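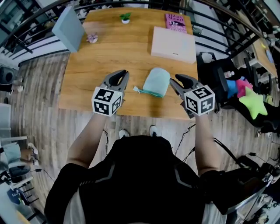 Cube flip

Cube flip is my name (well, ours by now) for a tracking fault in hand-held grippers that carry a printed marker cube. The software loses hold of which way the cube is tilted, picks the wrong answer, and for a few video frames it believes the gripper has tipped over toward the other side. Then it flips back. On a plot of wrist angle it looks like a picket fence, and once you've seen one you'll spot them from across the room!

I've been keeping this entry since the Stirutance project, so most of what I know comes from there, and other people's setups may behave differently.

Cause

A square marker seen nearly straight on is surprisingly hard to read for tilt. Lean it a little away from the camera or a little toward it and the outline comes out almost the same, especially when the marker is small in the picture. The math gives two answers that fit nearly as well as each other, and a bit of blur can push the wrong one ahead. With 2 faces of the cube in good view the trouble mostly goes away, which is why people use a cube in the first place and don't just stick on a flat tag.

Cloth folding is where we met it most. You work with both grippers pointing down at the table, one on each side of a bunched-up cloth, and when the camera is overhead it may get one nice clear face and only slivers of the others. Reaching across with one hand can also hide a marker on the other gripper, but that's plain dropout and gets its own section.

The Stirutance failure

We had 235 recordings, and Mirkix, our tracking software, had passed every one of them. It only checked whether a marker was found, and in a cube flip the marker is found just fine! So the bad wrist angles went straight through to Trolley, our two-armed test robot.

On 25 Aug 2018 I started a slow replay of a folding run, and halfway through the first fold Trolley's left wrist snapped over and drove the side of the gripper into the table. The speed limit was on, thank goodness, and everyone was outside the taped line. We got a bent finger and a dent I still rub my thumb over when I walk past. Marijke Visser hit the stop button before I'd even understood what I was looking at.

Hanneke Jacobs went back through the angle plots over the next week. She found flips in 13 recordings, nearly all of them cloth work with the hands held low and level. My own first guess had been a loose cable on the arm, and I lost an entire day to it (sorry, cable).

Fixes

The Pálfi check is the one I'd add first. It's a small script named after the lab where we wrote it, and it rejects any recording in which the wrist turns faster between frames than a person could manage. It's crude and it catches nearly everything.

We also turned the cubes on their mounts so an edge faces up toward the camera and two sides show most of the time. Larger markers help too, up to the point where the cubes start bumping each other over the cloth.

Smoothing the data is tempting, and I'd leave it alone until the flips are out. A smoothed flip turns into a gentle, believable swing of the wrist, and the script sails right past it.

For replay, the arm now has its own limit on wrist speed, separate from anything in the recording. If it trips, the run stops and somebody has to walk over and clear it by hand.

Related faults

Dropout is a marker missing altogether, usually hidden by a forearm. Mirkix reports it in the log.

Swapped cubes means left and right have been traded in the settings file. You'll know within a second of replay, so keep your thumb on the stop button.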